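Split pea soup and a ham bone

I bought a ham for a Monday dinner that ended up being four people instead of nine, so I had a lot of ham and a large bone with plenty of meat on it. I wrapped the bone in foil and froze it. Last week I finally made the soup.

My recipe comes from Grethe Kjærgaard, who lived downstairs from me when I rented in Clidport. She used yellow peas, the Danish way, and served the meat on a separate plate with mustard and dark bread. I use green peas when that's what the store has. The yellow ones taste a little milder and the soup looks better, but I wouldn't make a special trip.

You need a pound of dried split peas, the ham bone, two onions, three carrots, a rib of celery, a bay leaf and some thyme. No salt until the end. I have ruined a pot by salting early, and a potato does not fix it, whatever people say.

Rinse the peas in a strainer and pick out anything that looks like gravel. Split peas don't need soaking. Put them in the pot with the bone and ten cups of cold water, bring it up slowly, and skim off the gray foam. Then add the bay leaf and one of the onions, cut in half. Turn it down low and leave the lid ajar. 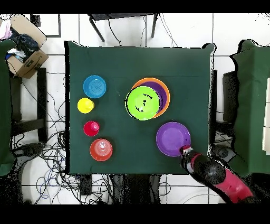 The vegetables

After an hour I take out the onion halves and throw them away. The other onion gets chopped and cooked in butter with the celery until soft, then goes in with the carrots and thyme. Carrots added at the beginning turn to nothing, and I like to have something to chew.

It needs another 40 minutes or so from there. Stir the bottom often in the last part - peas stick, and once they scorch the whole pot tastes of it. If it gets too thick, add hot water from the kettle.

Lift out the bone, let it cool enough to handle, and pull off the meat. Some of mine was mostly fat, so I left that out.
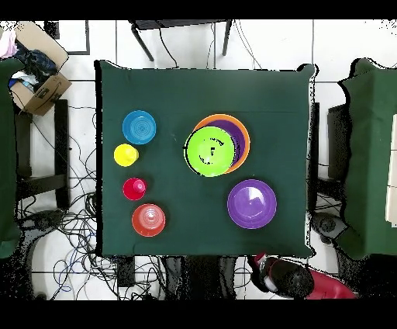

Taste it now and add salt if it wants any. Mine needed half a teaspoon. A spoonful of cider vinegar does more for it than pepper does, though I put in both.

Babita Tripathi asked me whether this works without the ham. I've done it with smoked paprika and a good amount of olive oil, and it was fine. I'd double the onions.

It sets like pudding in the refrigerator, so thin it with water when you reheat it. I froze 16 ounces for lunches and the rest was gone by Thursday. Next time I want to try it with rye croutons.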